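Board index > Perception + Planning > Handheld data

SLAM drops out over white tabletops, plug insertion set

**kestrel_ops** wrote:
ok so Monday's batch is a mess. Handheld grippers, two of them, wrist cam on each, Rallar for the visual-inertial part. Task is plug into the power strip base of a desk lamp. 65 demos recorded, 10 come back with the pose jumping sideways right when the fingers get near the base. Always near the base. Calib is fresh. Anyone?

**bitrot77** wrote:
how many features are you getting on that table. bet it's nothing

**kestrel_ops** wrote:
Not nothing but low. Wood strip at the back gives some, cable gives some, sockets obviously. View from the wrist on one of the bad ones:

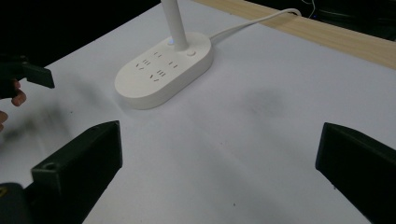
Wrist view, demo 3. Lamp base ahead, other gripper coming in from the left.

**bitrot77** wrote:
yeah. white lamp on white table. your static texture is a few socket slits and a strip of wood way in the back. And the other gripper is blurry and moving, are you masking it??

**kestrel_ops** wrote:
masking own fingers only. Static mask, bottom corners.

**bitrot77** wrote:
well there you go. tracker grabs corners on the other jaw, jaw moves, pose moves with it. mask the other hand too

**lowpass_larry** wrote:
Disagree, at least partly. RANSAC should throw out one moving jaw if there's enough background. Problem is the background. Put a printed mat down, done. We fought this for 2 weeks at Mondton and the mat fixed it the same afternoon.

**bitrot77** wrote:
and then your policy learns the mat

**lowpass_larry** wrote:
so swap mats between sessions. or tape some junk on the wall behind, above the strip. Anything with corners that doesn't move

**kestrel_ops** wrote:
can't do mats, the Okenthorpe people want plain table for the eval. Wall might work, it's dark back there tho, basically black in the cam

**mossy_quaternion** wrote:
Check exposure too. White table eats the auto exposure, dark stuff behind goes to mush, so the far features you need are the ones you lose. Lock it a bit higher -- table clips, who cares, theres nothing on it to track anyway

**lowpass_larry** wrote:
clip the table and you lose the socket slits. policy needs those

**mossy_quaternion** wrote:
fair. bracket it then. Or light the wall

**kestrel_ops** wrote:
Update. Ran the Montecinos hand segmenter offline, dilated the mask, fed it to Rallar. 3 of the bad ones still jump, rest look sane. So you're both kinda right I guess. Remaining ones are all where I got in really close and the strip leaves the view

**bitrot77** wrote:
told you. for those 3 just lean on the imu harder thru the approach, it's a short move

**lowpass_larry** wrote:
or toss them and re-record with the wall lit. imu only drift on a plug task, no thanks

18 replies hidden by your filter settings -- 2 shares

Related threads
Rallar: loop closure fires on the wrong table
Dynamic masks vs static masks, does it matter
Time sync between two wrist cams
Plug insertion, final approach keeps overshooting

Contact the mods | Copyright the board and its posters | Back to top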